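I get asked about my kitchen table more than anything else in the house, mostly by people who put a mug down on it and then panic. So I've finally written up how I oil a pale wooden table top, start to finish, including the bits I got wrong the first time (there were plenty).

It works for any bare or previously oiled top. If yours is varnished or lacquered, oil will just sit on the surface and go tacky, and you'd need to strip it first. To check, put a drop of water somewhere out of the way and leave it for a while. If the wood darkens under it, you're fine to carry on. If it sits there in a neat bead, there's something on top, or the old oil is still doing its job and you can go and do something nicer with your weekend.

## What you'll need

- Sandpaper in 120, 180 and 240 grit
- A cork or rubber sanding block
- Hardwax oil, clear or "raw" (more on that in a minute)
- Lint-free cotton cloths, more than you think
- A flat brush or a short-pile roller
- A fine white nylon pad
- A dust mask and some thin gloves
- An old jam jar full of water with a lid

I buy my oil from Hukstead, the little hardware place near the station, and the tin I've settled on is Lukáč. I've also used Windunent, which smells a lot milder but took ages to go hard in my cold kitchen. Both gave a decent finish. Get the smaller tin if you can, because opened oil goes thick and skins over, and I've thrown away more than I'd like to admit.

## Clear or raw?

Clear oil makes pale wood look wet, for good. On oak that means a warm honey colour, and on ash or birch you get a sort of straw yellow. Lovely if that's what you're after! I wasn't, and I spent a good year looking at a yellow table before I did it again.

Raw oil has a tiny bit of white pigment in it that cancels out the yellowing, so the wood stays close to how it looks when it's freshly sanded. The catch is that you have to stir it very well. The pigment sinks to the bottom and if you don't bring it up you'll get clear oil from the top of the tin and then, towards the end, something like milk. Stir it again halfway through the job too.

Try whichever you choose on the underside first. Under the table, same sanding, same number of coats. It's dull and you'll be lying on the floor, but do it anyway.

## Getting the top ready

Take everything off, then wash the top with warm water and a small squirt of washing-up liquid. Don't flood it. Wipe it down with a clean damp cloth and leave it overnight.

If there's grease ground in (mine had a sad patch where the butter dish lives), go over it with a cloth and a little white spirit and let that dry off too. Open a window for that bit.

Black rings are usually from water and metal together, so a wet tin or a cast iron pan. Sanding will shift the light ones. For stubborn ones I use oxalic acid wood bleach, following the packet to the letter, with gloves and goggles, and rinsing well afterwards. I've only needed it once.

## Sanding

Start with 120 and go with the grain, always. Long strokes, full length of the table if your arms will do it, and overlap each one by half. The temptation is to scrub away at one mark until it's gone, and then you've got a dip which you'll feel with your hand for ever more. Spread it out. Work a much wider patch than the mark itself.

A machine is quicker, and I do use a random orbital for the first pass. Let its own weight do the work and keep it moving. Then I go back to the block for 180, by hand, because orbital sanders leave little pigtail swirls that only show up once the oil's on.
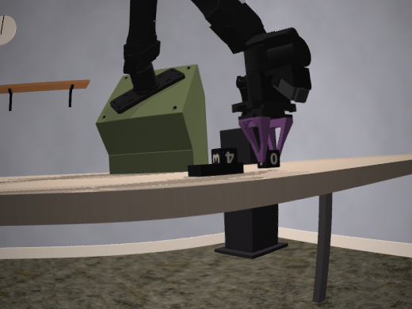 ## The damp wipe trick

Between the 180 and the 240, wipe the whole top with a damp cloth and let it dry completely. The water makes the loose fibres stand up, so it'll feel furry and you'll think you've ruined it. Then a light pass with the 240 takes them off, and they won't pop up again the first time somebody spills their squash.

Stop at 240. I once went on to 400 because I was enjoying how silky it felt, and the wood was so polished that the oil barely went in.

Vacuum the top with a brush head, get into any joints, and finish with a dry cloth.

## First coat

1. Stir the oil. Then stir it some more.
2. Start at the far end and brush on a thin coat along the grain, a strip at a time.
3. Leave it for 17 minutes. (The tin says fifteen to twenty and I set an odd number once, and it's stuck.)
4. Wipe off everything that hasn't soaked in, using a clean cloth and turning it often.
5. Crouch down and look across the top towards a window. Any shiny patches are oil you've missed, so wipe those again.

Number four is where most tables go wrong. If you leave a wet film it dries sticky, and you'll be picking crumbs out of it in March.

**Please sort your cloths out straight away.** Oily rags can heat up by themselves and catch fire when they're bunched up in a bin. Mine go into the jam jar of water with the lid on until I can get rid of them.

## Second coat

Leave the first one overnight, longer if it's cold or damp. It should feel dry and a bit rough. Rub it over very lightly with the white pad, dust it off, and do the same thing again with even less oil. I do 2 coats on the top and one on the edges and underside. Don't skip the underside - a board that's sealed on one face only can start to cup.

## Living with it

You can use the table gently after a couple of days, but the oil goes on hardening for weeks. I keep hot dishes off it for the first month and wipe spills as they happen. After that it's just a damp cloth and a drop of mild soap. No spray polish, no cream cleaner, and no scourers.

When it starts to look thirsty, usually where people rest their arms, rub in a teaspoon of oil with the white pad and buff it dry. You can do a patch by itself and it'll blend in within a day or so, which is the whole reason I put up with oil in the first place.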